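Blocks back on the shelves at Nimwood

The block sets at the Nimwood tool and toy library are available to borrow again. They were taken out of circulation in the spring, after so many pieces had moved from one box to another that hardly any set matched its card. Sorting took most of the summer. There are now 40 sets on the shelves in the Furnness Street room, and each one has a new card inside the lid.

The plastic sets are the ones most people ask for. They have cubes, triangular prisms and hexagons, and the larger boxes add half-rounds and long bars. Two of the older sets were too incomplete to save as they were, so the good pieces from both have gone into one mixed box. The colors in that box don't follow any system. If your child likes to have every shape in every color, ask for one of the others.

We have also started lending boards with the blocks. Several families told us that carpet makes building frustrating for younger children, and that the kitchen table isn't always free. A board can go on the floor, across a low table or on a bed, and it can be carried off to one side at dinner time with the building still on it, if you are careful. The butcher-block ones are heavy for their size and stay where you put them. The thinner boards are easier to take home on the bus.
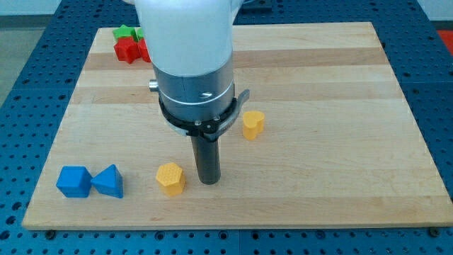
Start with a small number of pieces. A full box tipped out at once usually ends up spread across the room, and children under three tend to lose interest in it quickly. Put two or three shapes on the board and keep the rest in the box. A cube and a prism set side by side will get most children talking about which one can have something stacked on it. Hexagons are good for this too, as they stand steadily on a flat face and give a wide top to build on.

Older children may like the copying game. One person places a few blocks on the board, and the other tries to make the same arrangement on a second board. It is harder if the first board is covered after a short look. Josefina Saavedra, who runs the morning group, has written out a sheet of starting layouts, and copies are kept in the folder by the desk. She would like to hear which ones are too easy.

When you return a set, please check it against the card before you come in. Missing pieces should be written on the slip, even if you expect to find them later. There is no charge for a lost block, but we need to know before the box goes out to the next family. Blocks can be washed in warm water with dish soap and dried on a towel. Wooden boards should only be wiped with a damp cloth. Please don't put them in the sink or leave them leaning on a radiator.

Plastic sets can be borrowed for four weeks and renewed once. Boards go out for the same period and count as a separate item on your membership. The mixed box is number 1009 if you want to reserve it. Reservations can be made at the desk or by leaving a note in the Yeoman Road drop box, which is emptied every morning.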